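Gotley Comics Index: data card

Version 6, released 25 May 2019

Summary

The Gotley Comics Index is a catalogue of graphic novels and collected comics held in the Gotley lending collection. It has 763 records, one for each physical volume. Of these, 527 have a written synopsis. The index holds catalogue data only – there are no scanned pages and no cover art.

Files

volumes.csv holds one row per volume. synopses.csv holds the synopsis text, joined on volume_id. Both files are UTF-8, comma separated, with a header row. Quotation marks inside a field are doubled.

Fields in volumes.csv

volume_id: whole number, stable between versions. Numbers of withdrawn volumes are not used again.
title: as printed on the title page, not the cover.
series: blank for single works.
writer, artist: two separate fields, filled in with the same name where one person did both.
translator: blank if the book was first published in English, or if the book gives no credit.
year_first: year of first publication in any language.
year_edition: year of the edition held.
colour: one of full, limited, none.
reading_direction: ltr or rtl.
memoir: yes, no or unclear.

The colour field was set by hand. A volume in black ink with one added tint is marked limited, including where the tint is grey. Volumes with a short colour section in an otherwise black and white book are also marked limited.
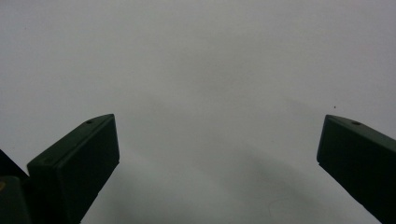

How the records were made

The first records came from the card index of the Caron bequest and were typed in without changes. Later records were made from the books themselves, using the Pendley cataloguing rules with two changes: subtitles are kept in full, and story arcs are not treated as series. The Caron records were checked against the shelves for version 4, and year_first was corrected where the card gave the date of the translation.

Synopses are limited to 400 characters. They describe the opening situation and main characters and should not give away the ending. Some of the older ones do.

Known problems

Omnibus volumes have one record even when they contain several books. Searching by the title of a contained book will not find them.
Names are not normalised. Accents were dropped in the Caron records and have only partly been put back.
The memoir field was added in version 5, and many early records are still marked unclear.
The file import in Biria reads blank year fields as zero. Set the column type to text before loading.

Licence and corrections

The catalogue data may be reused freely. Synopses may be reused with credit to the Gotley Comics Index. Corrections should quote the volume_id and the edition consulted. Those received before the end of September will go into version 7.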